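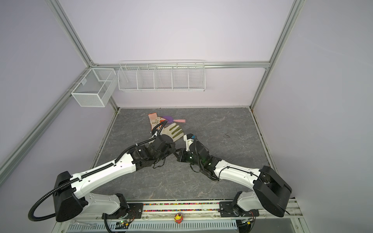

**What does the Stuna bench come with?**

Two arms, two grippers, the enclosed workspace, the wall baskets, and the Niazi training software with one year of updates. The computer is sold separately.

## Stuna two-arm research bench

The Stuna is a tabletop system from Stilport for groups that study how robots learn from human demonstrations. A person guides the arms through a task, the software records the motion along with video, and a policy is trained on the recordings. The same bench is then used to test the policy, so training and test conditions match.

The standard task set is tidying. Gloves and small hand tools lie on the floor of the workspace, and the arms are asked to put them in the baskets along the walls. Gloves are in the set for a reason: they fold, they overlap, and they seldom land the same way twice. Tools with handles are easier to grip but have to be turned to fit a compartment.

### Method

Niazi trains in two stages. The first stage uses full demonstrations, start to finish. The second uses short corrections. When the policy stalls or picks badly, the operator takes over, fixes that step and hands control back. Only the corrected part is added to the data.

Imelda Enriquez and Tapio Suominen developed the correction stage at our Ondmont lab. Their test used 874 demonstrations for the first stage, followed by 3 rounds of corrections. The trained policy handled single gloves well after the first stage. Overlapping gloves needed the corrections. Before them, the usual failure was both layers being lifted together.

Handing an item from one gripper to the other is still the weakest step. Expect to collect extra data if your task depends on it.

### Specifications

| Item | Detail |
|---|---|
| Arms | 2, mounted side by side |
| Grippers | Two-finger, replaceable fingertips |
| Frame | Aluminum extrusion |
| Baskets | White mesh, divided, removable |
| Floor | Gray marble pattern |
| Demonstration format | Joint positions, gripper state, video |
| Lead time | 6 weeks |

### Setup notes

- Fix the camera before collecting any data. If it moves, record a new set of demonstrations.
- Run the arm check with the floor clear.
- Check the cable conduit on the left arm for slack at full reach.
- Replace fingertips in pairs.

### Ordering and support

Extra baskets and fingertips can be added to any order. Existing owners can install the correction stage as a software update, but recordings made before the December release have to be converted first. The converter is included.

For quotes, ask for Jomar Tan. Technical questions go to Teodoro Bautista.

Page updated 6/2/19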